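Two arms, one table

Sunday, April 29, 2018

The second arm is finally bolted down. It took 11 evenings, most of them spent on cable routing, and I still don't love how the braided cable wraps around the right arm. It stays clear of the joints, so I'm leaving it until May.

Both arms run off the same Stindach controller now. I had them on separate ones and they drifted apart by up to 40 milliseconds, enough to spoil anything where the grippers have to move together. The new mounting plates came from Boltach. One hole was off and I had to file it out by hand.

For a first job I wanted something light with a handle. I settled on wicker baskets, one dark brown and one a honey orange, both empty, set next to each other on the white table. There is a fixed camera on the whole table and a small one at the gripper. The close view is blurry on anything pale, but the weave comes through well enough to work with.

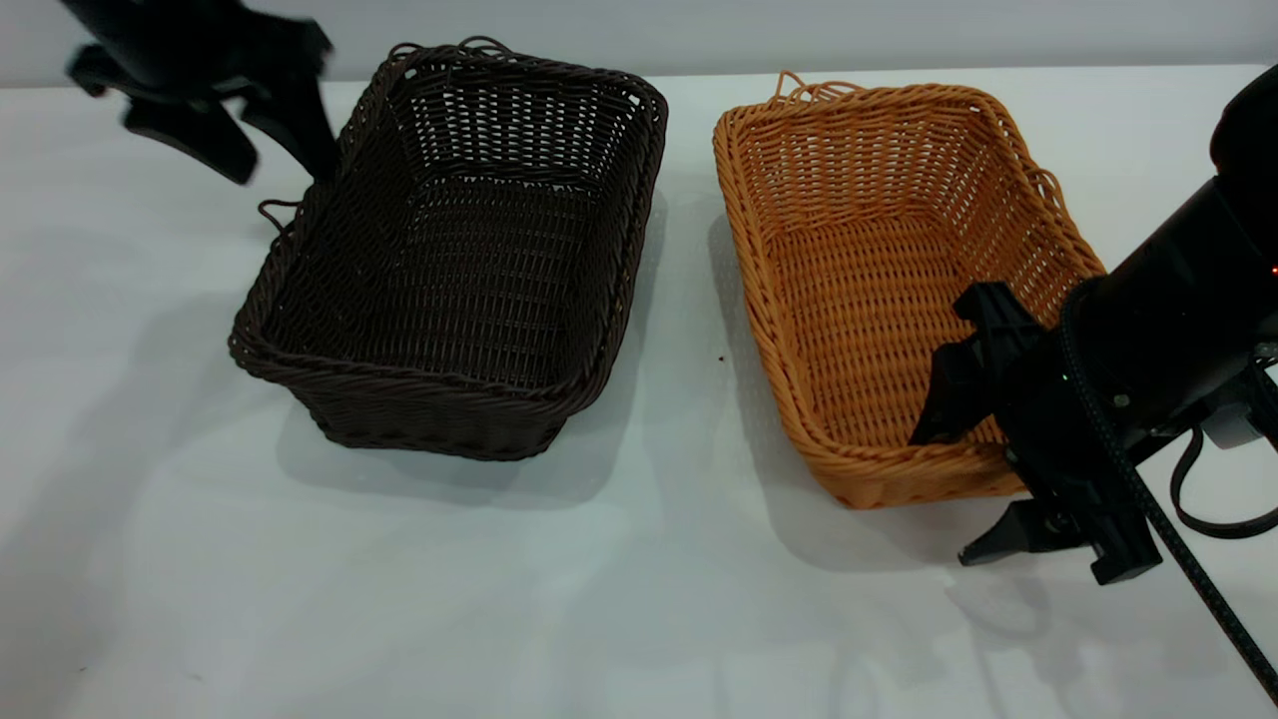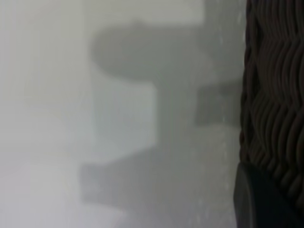
Shadows

The shadows are my main problem. On a white tabletop the grippers throw big soft gray shapes, and my edge finder likes those as much as it likes a basket rim. I logged 1293 detections on Saturday and threw out 186 of them as shadow. Raising the threshold got rid of most of the bad ones but lost the handle loops too — and the loops are what I want to grab.

I'm going to try a second lamp from the other side before I touch the code again. If that doesn't do it, I'll cover the table with something darker.

Still to do

Shorten the cable on the right arm. Label the power leads. Write down the finger offsets somewhere other than the back of a Morelli parts invoice.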